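Section 3: Working beside the picking arm

This section is for staff at the packing and returns tables. It covers what to do at the start of a shift, how the table work is now shared between you and the arm, and what to do when an item ends up where it should not be. Maintenance staff should use Section 5 instead.

3.1 What has changed at the table

Before the Wendeo arm was fitted, one person lifted each item from the crate, checked it, and put it in the customer's basket. The arm now does the lifting. Checking stays with the person at the table, and so does anything soft, torn, leaking or without a label.

Table staff are now called table leads on the rota. Pay grades and breaks are the same as before. If you would like to go back to hand packing, speak to Roxana Nedelcu, who keeps the list of places on the Flirna line.

3.2 Starting a shift

1. Sign in on the sheet and read any note left by the previous lead.
2. Wipe the table top with a dry cloth. Do not use spray near the gripper.
3. Look at both fingertip pads. If a pad is split or coming away, do not start. Call Petrică Costache.
4. Find the stop button for your table and make sure you can reach it from where you will be standing.
5. Choose the item list on the screen and press Ready.
6. Let the arm make 3 trial lifts with a drinks can before you feed it customer items.

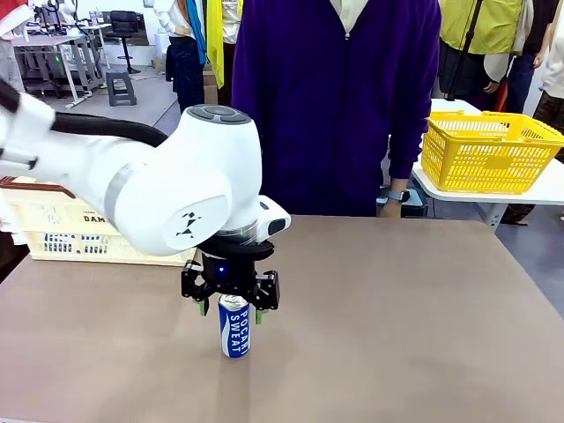 Note: Drinks cans are used for the trial because every table has them and the arm already knows their size. Put the can down upright, with a clear hand's width on each side. If the arm misses on any of the trial lifts, write the time on the sheet and run all of them again. After a second miss, leave the table stopped and tell Emilian Stanciu.

CAUTION: Keep your hands off the table top while the fingers are closing. Standing next to the table is allowed. Reaching across it is not. Tuck in lanyards, scarves and loose sleeves.

3.3 Items that have fallen over

The arm will try to pick up an item that is lying down, but it takes longer and may turn the wrist several times first. Wait 90 seconds before you step in.

1. Watch the arm until it has either lifted the item or stopped moving.
2. If it has stopped, press Hold on the screen.
3. Stand the item up, or take it away if it is dented.
4. Step back and press Resume.

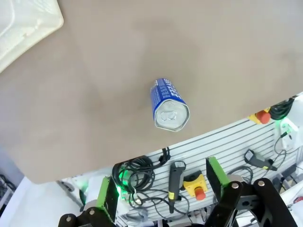 Do not press the red button just to straighten an item. It cuts power to the arm, and the full restart in 3.5 has to be done by a trained person. Use it at once if someone is caught, if the arm touches a person, or if you are in any doubt. You will not be asked to justify a stop.

3.4 Targets

Some 259 items a shift is the planning figure for one table. It is used for ordering crates and is not a personal target. Nelu Tănase has agreed that individual counts will not be shown on the screen or used in reviews.

3.5 Restarting after a stop

1. Check that everyone is clear of the table.
2. Remove any item held in the gripper. Support it from below.
3. Release the stop button.
4. Ask a trained person to restart from the Banoto menu. Names are on the rota.
5. Repeat the trial lifts in 3.2.

Table leads who want restart training should give their names to Relu Cârstea by 31st January. The next course after that is in July.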